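Automation at the Returns Bench: Notes from a Shift Lead

Readers of these pages will be aware that I have worked in the returns department at Drasport for the greater part of my career. I have been asked more than once to set out how the two-armed bench has altered our work since it was installed. The views given are my own and should not be taken as a statement by the company.

The department employs 31 people across two shifts. On a busy day it receives up to 300 bags sent back by customers, together with the small items that travel in or alongside them. Each bag must be opened, searched, checked for damage and either returned to stock or set aside. Until this spring every one of those steps was done by hand, at a standing bench, by a person with a scanner on one side and a bin on the other.

The bench equipment was supplied by Borkard, and the software that drives it comes from Ruotsalainen. The station handles soft goods only. A flat bag is harder for the arms than a carton, as fabric gives way when pressed and does not always return to the same shape. The operator lays out the bag together with a row of ordinary items along the back of the table, so that the arms are obliged to work among other things, as our own hands have always had to.
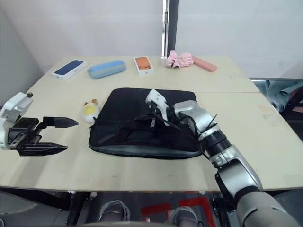 One reader wrote in after my previous post to ask whether any of this was worth the trouble, given that an experienced person can search a bag in the time it takes the arms to get into position. She had spent nine years in a sorting hall and had seen three systems arrive with great ceremony and leave on a pallet. Her concern was less for speed than for what happened to the staff in the meantime, who were expected to meet the old targets while looking after the new machine.

I consider that a fair account of the risk, and for the first month it described our position closely. The hourly target for the department was not reduced when the station opened, although two colleagues had been taken off the manual benches to attend it. Those who remained made up the difference. The matter was raised at the June staff meeting and the target was adjusted the following week. I would advise any site that is planning a similar change to settle this point in writing before delivery.

The physical side of the work has improved for some. Colleagues with wrist or shoulder complaints were given first choice of the attending role, and four accepted. The role consists of laying out the bag, watching the handling, stopping the arms when necessary and recording the reason for the stop. It is lighter work. It also demands steady attention, and attention tires in its own way. The attending role is therefore limited to 90 minutes at a time, a rule proposed by the staff and adopted without dispute.

Pay was the other question. The attending role was first advertised at the same grade as the benches, with an additional page of duties. After some correspondence it was regraded. I am not able to publish the terms, but I can say that the staff side regards them as acceptable.

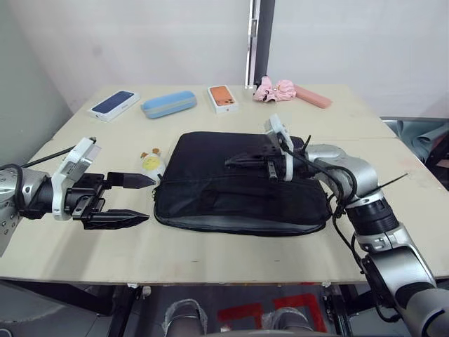 What the bench does not do

The decision on a returned bag remains with a person. The arms handle the fabric; the attendant inspects the zip, the lining and the seams, and signs the record. There was a proposal to have the software grade the condition of each item. It was tried on 100 bags, all of which were graded a second time by hand, and the two sets of results differed often enough for the proposal to be withdrawn for the present.

The loss of conversation should also be recorded. The manual benches face one another and people talk across them. The automated station stands at a table against a plain white wall, and the attendant spends the shift facing that wall. Two colleagues gave this as their reason for asking to go back to the benches, and both requests were granted. Newer members of staff seem to mind it less – they have not had the years of talk to miss.

Training has grown as well. Every attendant completes a half-day on stopping and restarting the arms and a second half-day on the care of the grippers. The second is the more useful of the two. Dust and lint from returned goods are a constant nuisance in our building, and the ridged surfaces of the fingers are to be looked over at close range at the start of each shift.

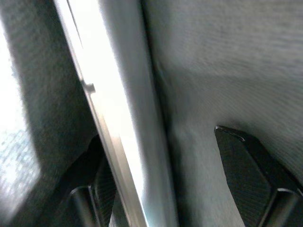 Sindthorpe, Sat 12 July

The following is added in reply to several messages received since the first part of this post was published.

The station has now passed 2000 handled bags. No member of staff has left the department as a result of its introduction, and one vacancy on the late shift has been filled in the usual manner. The question of a second station has been put to management and no answer has been given. Should one be approved, the staff side has asked that it be placed where the attendant can see the rest of the floor.

On the care of the grippers, I was asked how wear is judged. The pads have a textured mesh on the inner face, and it is the edges and corners that we have been told to watch. A pale patch at a corner is noted in the log and left alone. Smoothness across the mesh itself is reported, and the pad is replaced before the next shift begins.

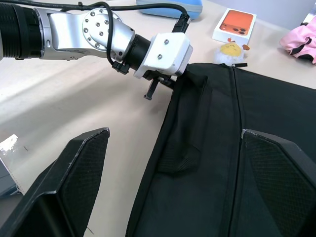

Replacement pads are held in the stores cupboard by the goods-in door, and attendants may fit them without waiting for an engineer. This was not the case at first. A call had to be placed with the supplier and the station stood idle until someone came, which on one occasion took three days. Attendants are now signed off to do it themselves after being shown twice.

Further messages on grading and rotas have been received and will be answered as time permits. Correspondents who wish their site to remain unnamed should say so at the top of the message.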